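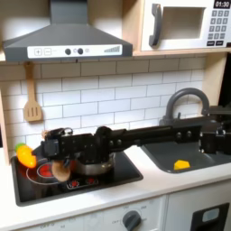
上一期来过的一位同事在内部留言里写道，招人的时候最好把话说明白，这份活儿有一大半时间是在收拾，摆锅摆菜只占小半，来的人要是以为整天过家家，干不了多久就会失望。我们同意这个意见，所以这次的招聘说明写得比以往长，请看完再报名。

招聘岗位：玩具厨房布置与整理员（兼职）
招聘单位：Petlow 玩具体验馆
工作地点：Canpolat 路973号，Plerel 厅
时薪：29元
每班时长：四小时

一、我们是做什么的

Petlow 是一家儿童玩具体验馆，同时对外出租成套的过家家玩具。馆里有几个厅，Plerel 厅专门放玩具厨房。厅里的厨房有的是整套买来的，有的是不同来源的柜体和配件拼起来的，拼的那几组我们统一叫 Natov 系列，标签和登记表上写的也是这个名字。报名之前不需要了解这些名称，来了以后看几遍登记表就会熟悉。

到 Plerel 厅来的，平日以幼儿园预约的小班为主，周日以家庭散客为主。一场结束以后，厨房要恢复到登记照片上的样子，下一场才能开始。恢复得快不快、准不准，直接影响后面的安排。过去这件事由前台兼着做，忙起来顾不过来，经常出现蔬菜少一件、铲子挂错一组、微波炉的门没有关好的情况。现在我们把它单独设成一个岗位。

除了馆内场次，Natov 系列也整套外借，给社区活动室和图书馆的儿童角使用。借出之前的清点、装箱，还回来以后的擦洗、复位，也归这个岗位。

二、具体做哪些事

开场前的布置。按登记照片把厨房摆好。登记照片贴在每组厨房对应的文件夹里，柜体、电器、炊具、食物各有一页。以带油烟机的那一组为例，油烟机装在灶台上方，操作条上有加号键、减号键和两个黑色旋钮，右端印着一格一格升高的条纹；带竖槽的木铲挂在油烟机左侧下面的钩子上；微波炉放在浅色木搁板上，门把手在左边，显示处是“01:30”。这些位置都不随场次变化。食物可以变化，哪一场用蔬菜、哪一场用面包和点心，前一天会写在白板上，照着白板拿。

灶台上允许预先放一两件食物，作为开场的引子，比如一只甜椒。其余食物放回篮子，由孩子自己去取。不要把灶台摆满。摆满了看着热闹，孩子反而没有地方放锅，这一点新来的人容易弄错，请留意。

场次中的维护。场次进行时，带场老师负责孩子，整理员负责东西。有玩具掉在通道上，捡起来放进旁边的暂存盆；有零件松了，先收走，换备用件；有孩子把食物放进嘴里，告诉带场老师，把那件食物收到待洗盆里。整理员不需要组织游戏，也不需要给孩子讲解。孩子主动递给你一碗“汤”，接过来，说声谢谢，放回台面就可以。

不要在孩子还在玩的时候收东西。一个锅放在地上半天没有人碰，也先让它放着。以前有过这样的事，整理员看见地上散了一片蔬菜，顺手全收回篮子里，结果那是孩子摆的菜摊，当场就哭了。分不清的时候问一句“这个还要吗”，或者等到散场。

散场后的复位。散场到下一场开始之间有一段间隔，间隔里要做完这几件事：食物归篮，炊具归位，台面擦一遍，地面看一遍，门和抽屉关好，对照登记照片核一遍，在复位单上签字。顺序可以按自己的习惯来，签字必须放在最后。

清点。Plerel 厅在册的食物和炊具一共147件，装在厨房里和篮子里的都算在内，备用件另外登记。每天最后一场结束以后清点一次，数目对得上就填“齐”，对不上就写缺哪一件、最后一次在哪里见到。缺件不扣工资，也不要求整理员当天找到，但是要写清楚。我们见过有人为了让数目好看，从备用箱里补一件进去不作声，过几天备用箱就空了，查也查不清。补件要登记，写一行字的事。

清洗。塑料的食物用温水和中性清洁剂洗，沥干以后用布擦，不要放在暖气上烤。木制的炊具不能泡水，用拧干的布擦，再用干布擦一遍，挂起来晾。柜体只擦不洗。带旋钮和按键的部件用微湿的布擦表面，缝隙用软毛刷。墙面上那种仿瓷砖的背板容易积手印，尤其是孩子够得着的那几排，每天收工前擦一次。清洁剂由馆里统一配，不要自己带。

外借装箱。每一套外借的厨房配一份装箱单，按单子从大到小装。柜体拆到单子上写明的程度，不要多拆。螺丝装进小布袋，布袋系在对应的板件上，不要集中放在一个盒子里。食物用网袋装，网袋口打活结。铲子一类的长柄炊具用旧毛巾卷起来，放在箱子侧面。箱子封口以后贴标签，标签写套号、箱号、装箱人的工号。

外借收回。收回的箱子先不要往架子上放，在收货区打开，照装箱单核对，洗完、晾好，再入架。有破损的单独放，拍照，写在收回单上。和借用方之间的沟通由前台负责，整理员不用打电话。

三、一天大致怎么过

早班九点到。换鞋，洗手，看白板，看前一天的复位单和清点单。有缺件的，先在几个常见的地方找一找，灶台后面的缝、沙发垫底下、图书角的筐里。找到了就在单子上补一笔。

然后开始布置。第一场的孩子进来之前，带场老师会过来看一眼，有要调整的当面说。第一场结束，复位，第二场进来，再复位，接着是交班。交班的时候早班和晚班一起对一遍登记照片，有什么异样口头说清，同时写在交接本上。早班到下午一点结束。

晚班从下午一点开始，五点结束。晚班比早班多一次总清点和一次擦洗，但是晚班的场次排得松一些，总的工作量差不多。没有场次的日子，主要做外借的装箱和收回，这时候可以坐着干，也可以放点音乐，声音以前台听不见为准。

周日全天有散客，孩子年龄不一，进出也不像预约的小班那样整齐，是一周里最累的一天。周日需要两个人同班，一个人看厨房，一个人看篮子和清洗。报名时请写明周日能不能来。不能来也可以报，但是能来的优先。

四、我们希望来的人

做事有条理，东西从哪里拿的放回哪里去，这是最要紧的一条。有没有相关工作经验不看重。做过图书馆上架、仓库理货、幼儿园保育、后厨打杂的，上手会快一些。

能蹲，能弯腰，能跪在地垫上干活。玩具厨房是照孩子的身高做的，台面低，下面的柜门更低，一班下来蹲起的次数不少。腰和膝盖有旧伤的请慎重考虑，或者在报名时说明，我们可以优先安排装箱的班。

能搬箱子。外借的箱子里，装柜体的那种比较沉，规定由两个人抬，馆里有推车。

能分清颜色和形状相近的东西。黄的橙的甜椒、青椒、番茄、柿子，远看差不多，归篮的时候要分到各自的格子里。色觉有困难的，篮子上也贴了文字和图样，可以照着放，不影响录用。

对孩子有耐心，不大声。不要求特别会跟孩子打交道。不爱说话的人在这个岗位上做得很好，我们有过这样的同事。

准时。场次是排死的，整理员迟到，第一场就开不了。

年满十八周岁。在校学生可以报，退休人员也可以报，需要能够固定每周来两个班以上。只想在寒暑假做一段时间的，请看后面的第八部分。

五、着装和个人物品

穿便于蹲下的裤子，平底鞋，进厅要换馆里的室内鞋或者自带干净的软底鞋。馆里发一件围裙，围裙前面有两个兜，一个放布，一个放捡到的小件。长头发扎起来。戒指、手链、手表在上班时间摘下，放进储物柜。指甲不要太长。

不要喷香水。手机放静音，可以带在身上，场次中不要拿出来。拍照一律不行，拍破损件用馆里的相机。

储物柜有锁，钥匙自己保管，离职时交回。贵重物品不建议带来。

六、工资、班次和休息

时薪29元，早晚班相同，周日同样按这个标准，但周日当班的人管一顿午饭。工资按月结，每月打到本人银行卡。试做的班次照常付钱。

每班四小时，中间休息一次，休息的时间算在工时里。茶水间有热水、微波炉和冰箱，是真的微波炉，冰箱里的东西请写上工号和日期。

班表提前一周贴出来。要换班的自己找人换，换好了两个人一起在班表上改，再告诉前台。找不到人换的，早一点说，我们来想办法。临时生病打前台电话。

乘147路公交车可以到，下车后沿 Canpolat 路往北走，看见 Petlow 的招牌从侧门进，正门开馆前不开。自行车停在侧门旁边的棚子里。没有员工停车位。

七、培训和试做

录用前有一次试做，在没有孩子的时段进行。试做内容是把一组弄乱的 Natov 厨房恢复成登记照片的样子，时间不限，不计速度，看的是有没有逐件对照、不确定的地方会不会问。试做的人常犯的毛病是凭感觉摆，觉得锅放在左边顺手就放在左边，觉得铲子放进抽屉里整齐就放进抽屉里。登记照片上挂着的，就要挂着。

试做以后双方都满意，安排跟班。跟班的前两次只看、只帮忙递东西，第三次开始自己布置，由老员工在旁边看。清点和外借装箱放在后面学。跟班期间有不习惯的地方，随时可以提，也随时可以决定不做，已经上过的班照付。

培训里还有一项是认材料。木头的、塑料的、布的、金属的，各自怎么擦，哪些不能碰水，哪些不能用硬刷子。有一张对照表贴在清洗池上方，不用背。

八、另外征集：试摆参与者

除了整理员，我们同时征集一批试摆参与者。这不是工作岗位，没有时薪，每次结束后赠送一张 Plerel 厅的家庭入场券。

事情的起因是登记照片该重拍了。现在这套照片是前几年定下来的，那时候的摆法是几个同事商量出来的，从大人的眼光看整齐，孩子用起来有些地方别扭。比如炊具挂钩的位置偏里，个子小的孩子要踮脚；微波炉的搁板偏高，四岁以下的孩子往里放东西时看不见里面；水槽和灶台之间留的台面太窄，两个孩子挨着站会挤。我们想请有孩子的家庭来，用同样的东西，按自己的习惯摆一遍，我们照着记录，再决定新的摆法。

参加方式是一个大人带一个或两个孩子，孩子年龄在三岁到七岁之间。大人和孩子分开摆，先孩子后大人，这样孩子不会照着大人的样子来。摆的时候没有人指导，也没有对错。孩子想把甜椒放进微波炉，把锅盖当盘子，把铲子插在水槽里，都可以，我们照样记下来。摆到不想摆了就算结束，有的孩子一会儿就跑去玩别的，这也没有关系。

大人摆的时候请想着自己家的厨房。铲子顺手放在哪里，菜洗好以后搁在哪里，调料放在灶的左边还是右边。平时不做饭的大人也欢迎，我们同样想知道不做饭的人会怎么摆。

记录以文字和示意图为主，只拍厨房，不拍孩子的脸。需要签一份同意书，同意书在报名后发给您，可以先看再决定来不来。中途改主意不想参加了，说一声就行，记录当场撕掉，入场券照给。

寒暑假想短期帮忙的学生，可以报名做试摆的记录员，按整理员的时薪付，每次同样是四小时。记录员要会画简单的平面示意图，画得不好看没有关系，位置要对。

九、几个常被问到的问题

有人问能不能带自己的孩子来上班。上班时间不行。试摆可以，试摆就是要带孩子来的。

有人问玩具能不能买走。在册的不卖。淘汰下来的旧件每年清一次，员工可以先挑，挑剩下的捐给外借单位。

有人问这份工作有没有机会转全职。目前没有全职的编制，以后有了会先问在岗的人。

有人问对气味和灰尘过敏能不能做。清洗用的是无香的清洁剂，装箱用的旧毛巾和纸箱多少有些灰，可以戴口罩，也可以只排馆内的班。

有人问玩具坏了要不要赔。正常使用和正常擦洗造成的损坏不用赔，如实登记。旋钮掉了、门的合页松了，这类事情经常有，维修由馆里安排，不要自己用胶粘。

也有人问到底要多爱干净才够。我们没法给一个标准。台面擦过以后，手掌抹一下不粘，就行了。

十、怎么报名

报名整理员的，请到 Canpolat 路973号侧门前台领一张报名表，填好当场交或者改天送来都可以，也可以投进侧门的信箱，信封上写“Plerel 厅整理员”。表上要填的是姓名、联系电话、能上的班次、周日能不能来、有没有需要我们注意的身体情况。不用贴照片，不用附学历证明。想多写几句的写在背面。

报名试摆的，领另外一张表，浅绿色的，填孩子的年龄和方便的时间。孩子的名字不用写。

前台上午九点到下午五点有人。周日前台忙，请尽量避开中午。

收到表以后我们会打电话约试做的时间，电话打两次没有人接就改发短信。报名不设截止日，招满以后会把侧门上的告示取下来；没有取下来，就是还在招。十月以后外借的单子多，希望整理员能在那之前到岗，试摆则会一直做到新的登记照片拍完为止。

Petlow 玩具体验馆 Plerel 厅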